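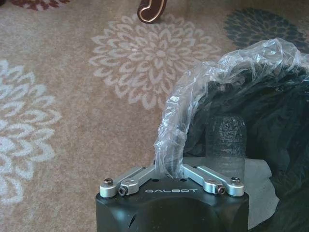 Ticket 1310 – Tredix room sensor drops off the network, Rollville unit 46
Opened: 15/10/2025
Status: closed, monitoring
Priority: normal

**Reported problem**

The living room temperature sensor shows "offline" in the Giltari app several times a day. The heating then falls back to the hallway reading and the living room overheats. The other sensors in the unit report normally. The tenant has already changed the batteries and restarted the app.

**Initial checks**

- Hub online, wired connection, no packet loss over a 10-minute test.
- Hub firmware current. Sensor firmware one release behind.
- Battery 3.1 V under load. Not the cause.
- Log shows 8 dropouts in the past 24 hours. Each lasts until the sensor's next rejoin attempt.
- Signal at the sensor: -88 dBm. Anything weaker than -80 is marginal for this model.

The sensor was paired next to the hub and then moved to the living room. It never picked a new parent device, so it was still trying to reach the hub directly through two interior walls.

**Site notes**

Living room has solid walls and heavy seating on three sides of the coffee table. Sensor was found on the floor behind a sofa, where it had come off its adhesive pad. Remounted on the inside wall at chest height, clear of the sofa backs. Signal improved to -79 dBm, still borderline. 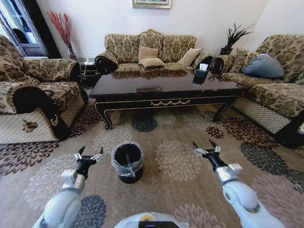
**Steps taken**

1. Updated sensor firmware. First attempt failed at 46 percent with error 181 (transfer timeout). Moved the sensor next to the hub and repeated. Completed.
2. Added a Naseri plug-in repeater in the hallway outlet. Paired on the first try.
3. Removed the sensor from the app and paired it again from its final position, so that it would choose the repeater as parent.
4. Changed the hub from channel 11 to channel 20. The Wi-Fi router is on channel 1 and overlaps with 11 on the hub side. All battery devices had to be woken by hand afterward – the bathroom one needed two presses.
5. Set the offline alert delay to 15 minutes.

**Result**

Signal at the sensor now -64 dBm, parent device is the repeater. No dropouts in the four hours after the change. Heating follows the living room reading again.

**Open items**

- The app still shows the old sensor name in the weekly schedule. Display fault only, reported to Giltari support.
- Repeater must stay powered. Tenant told not to use that outlet for the vacuum cleaner.
- Check the log again after seven days. If dropouts return, swap the sensor before changing anything else on the network.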